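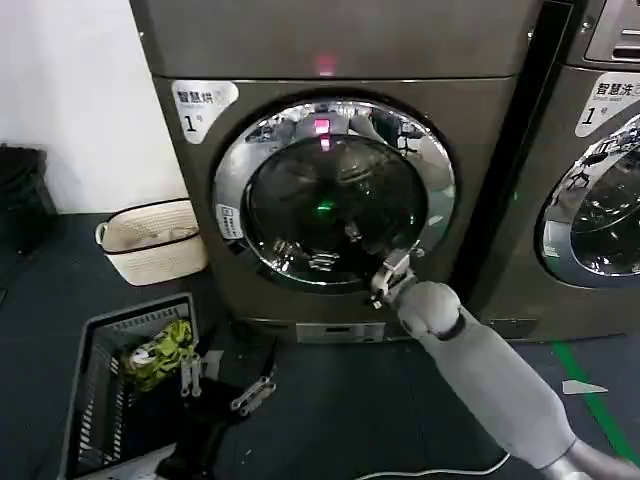 The ruling coalition in Batau wants to move the November vote to next year, and Speaker Saqib Hashmi says the delay is needed to clean up the voter rolls. I don't buy it. The rolls were checked in the spring, and the election office found 2000 bad entries, most of them in Porklow. Those can be fixed in an afternoon.

The coalition has lost two by-elections since then, both in seats it had held for years. A delay would give it time to pick a new leader before voters get a say. 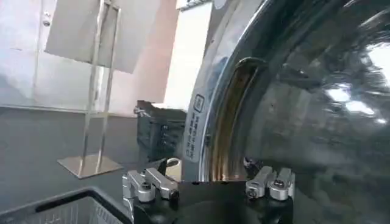 The chrome ring of a washing machine door.

Hashmi should put the question to the full assembly this week, with every vote recorded. Members from Cabral have asked for that twice and got no answer.
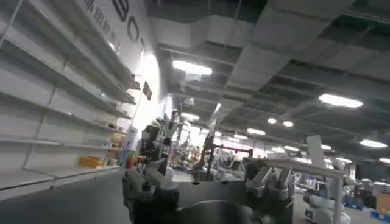 What Brurkness did

Brurkness faced the same choice six years ago. It kept its date, fixed the rolls and counted the ballots. Batau can do the same.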